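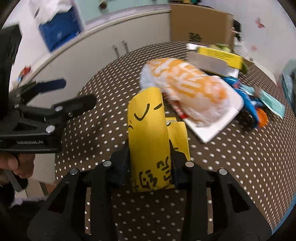

OK, gripper thread! We lost most of yesterday to the weirdest fault and I loved (nearly) every minute of it.

Task was easy on paper. Pick up a paper pouch between the jaws, stand it up, let go. Hand-held grippers, snacks all over the table, polka dot cloth. Lovely stuff.

Then the width reading started drifting. Jaws fully shut, and the log says they're 2 mm open. Ten minutes later, more. By lunch we had 54 recordings and 14 of them were junk.

First guess was the encoder. Swapped it. Same drift! Second guess was my code, which Senga Menzies was very polite about. It wasn't my code – I did check three times.

Eilidh MacKinnon found it by wiggling things. One screw on the linkage had backed out a hair, so the finger could rock without the sensor noticing. A quarter turn and the numbers sat dead still. I cheered out loud.

The part that bugs me: no alarm. The software was happy the whole time. If that data had gone into training, the arm would have learned to squeeze pouches too hard or drop them.

So now there's a zero check before every batch. Close the jaws, read the width, and if it isn't zero the recorder won't start. Threadlocker on every screw too.

Next up is a run of 300 closes to see if it creeps back. Will post the plot – I love a flat line!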